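Galeria – Planeamento da célula bimanual de preparação alimentar

Wiltesport, actualizado a 29 de setembro (domingo)

Página de apoio ao pedido de orçamento para o laboratório de preparação alimentar de Wiltesport. Reúne as notas de dimensionamento, o mapa de custos por rubrica e, mais abaixo, a tarefa de referência em simulação. O caderno de encargos completo segue em documento separado; as notas desta página não o substituem e, em caso de divergência, prevalece o caderno.

Âmbito da aquisição

Dois braços com mão de dedos articulados, controladores, bancada, postos de cálculo e licenças de simulação. A cablagem eléctrica e a ventilação do espaço ficam fora deste pedido. O software de planeamento de movimento é cotado à parte, com opção de renovação anual.

Foram pedidas propostas a dois fornecedores. A Trornari apresentou um conjunto fechado, com braços, mãos e controlador sob um único contrato de assistência. A Bailly cotou os componentes em separado, com preço inferior nos braços e superior nas mãos. A diferença entre os totais é pequena e depende sobretudo do número de mãos de reserva.

Rubricas com maior incerteza

Mãos. São o elemento com maior desgaste previsto. Uma mão de pinça simples cobre a maioria das operações de recolha e colocação, mas não permite segurar um legume com uma mão e estabilizar a tábua com a outra em condições comparáveis. O pedido mantém as mãos articuladas – com garantia mínima de 15 meses e prazo de reparação indicado por escrito.

Horas de simulação. O plano prevê 2,000 horas de cálculo antes da chegada do equipamento físico. A parcela pode ser contratada por blocos, e o fornecedor deve indicar se os blocos não utilizados transitam para o período seguinte.

Ensaios de aceitação. Estão definidos 216 ensaios, todos com utensílios e alimentos de dimensões correntes. Os ensaios com líquidos e superfícies quentes pertencem a uma fase posterior e não entram no preço.

Formação. Uma sessão de 6 horas para operadores, no local. As propostas que incluam apenas formação remota devem apresentar o custo da deslocação como opção.

Consumíveis. Coberturas laváveis para pulso e mão, tábuas de substituição e película de protecção da bancada. Valor reduzido por unidade, mas recorrente. Na versão anterior do mapa esta linha estava incluída em «diversos», o que impedia a comparação entre propostas.

Calendário

A adjudicação depende da validação em simulação. A entrega é pedida para dezembro, com montagem em duas etapas: primeiro a bancada e os controladores, depois os braços. O pagamento acompanha as etapas, com retenção de uma parte até à conclusão dos ensaios. Se a entrega das mãos atrasar, a segunda etapa não arranca parcialmente.

Modelo de simulação

Os modelos da bancada e dos utensílios foram preparados no projecto Werniletti e são cedidos aos concorrentes em formato aberto. As massas e os coeficientes de atrito constam de um ficheiro anexo. Quem usar valores próprios tem de os declarar na proposta.

Imagem da tarefa de referência

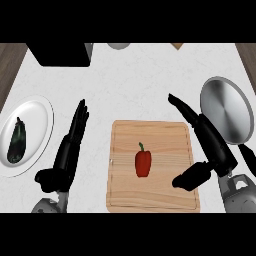 Bailly: o alcance sobre a tábua não levanta dúvidas, mas o preço das mãos só pode ser fixado depois de conhecida a força de preensão exigida nos ensaios. Pedimos também que a reserva de peças seja uma linha autónoma do mapa.

Cena simulada com beringela no prato, pimento vermelho na tábua de corte e frigideira ou tacho à direita. As duas mãos estão sem contacto com os objectos. Para o orçamento interessam a largura útil da bancada e a folga entre os pulsos e os utensílios.

Alterações ao mapa de custos

A reserva de peças passa a linha autónoma, conforme pedido. A força de preensão será indicada por classe de objecto, em adenda ao ficheiro de massas e atritos. As propostas já entregues podem ser revistas nessas duas linhas – as restantes mantêm-se fechadas.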